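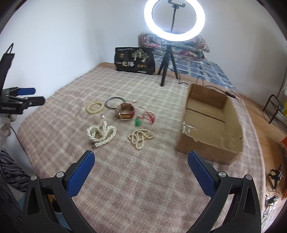
Fourth evening with the Nukton kit, and I have now picked up the same pearl necklace more times than its owner ever did in her life. Aunt Mirjam wore it to two weddings. I have moved it from a blanket to a box and back again since lunch.

For the record, as I'll want this when I write the review: the trial pack is a pair of hand grippers, the cables, an app, and a login to the Corness site, where you send your recordings and get back a trained "skill" for one of their arms. The pitch is that anybody can teach a robot a household chore in 10 evenings. You do the job with the grippers, the software watches, and the arm learns from it. Price after the trial is 708 for the pair, plus a monthly fee they mention in gray type. Kilian wanted me to test it on dishes. I said jewelry, because I am a fool and wanted something that wouldn't break on the floor.

Jewelry is mean. The thick white necklace is fine, you just grab it anywhere and the rest comes along like a sulky cat. The thinner one bunches up. The red cord with the green pendant is the worst of the lot. Close on the cord and the pendant swings, close on the pendant and the blue pads push it across the blanket an inch at a time. And the little pearl earring! I spent the better part of a cup of coffee on it. With my own fingers I'd have had it in a second, which is a thought you have a lot with these things on your hands.

The pads are good, I'll give them that. Grippy without being sticky, and they didn't mark the strap on the watch-like thing. The jaws open wide enough for anything I own that sparkles. My complaint is the wrists. After 67 takes mine felt like I'd been wringing out towels for a hotel. The manual suggests "regular pauses." The manual also suggests a plain surface, and I was using the plaid blanket. The app hasn't said a word about it so far, so either it doesn't mind plaid or it's saving it up.

Called support around four. Got Orhun Karakaya, very patient, who asked whether I was varying the starting layout. I was not. I had been putting every piece back in the same spot, proudly, like a museum. He said to mess it up between takes or the arm would only ever learn my one arrangement. So most of today's work counts for less than I hoped, and I'd like it noted that this was on page 3 of a booklet I used as a coaster.

After that I shook things around every time and it went slower. Bracelet touching the bangle, pendant under the pearls. Much harder, and more like my real drawer.

Cosimo came by to borrow the drill and stayed to have a go. He got the beaded bracelet on his first try and has been unbearable about it by text ever since. He did ask the fair question, who needs a robot to put away jewelry. I said it was practice for small parts, screws and so on. He said then use screws.

Upload is running now, at a speed that suggests it's going by mule. Tomorrow: shorter sessions, a chair at the right height, and I want to find out if you can cancel the monthly part without phoning somebody. Also give Mirjam her things back before she asks what I'm doing with them. Left wrist still sore. Find the cold pack.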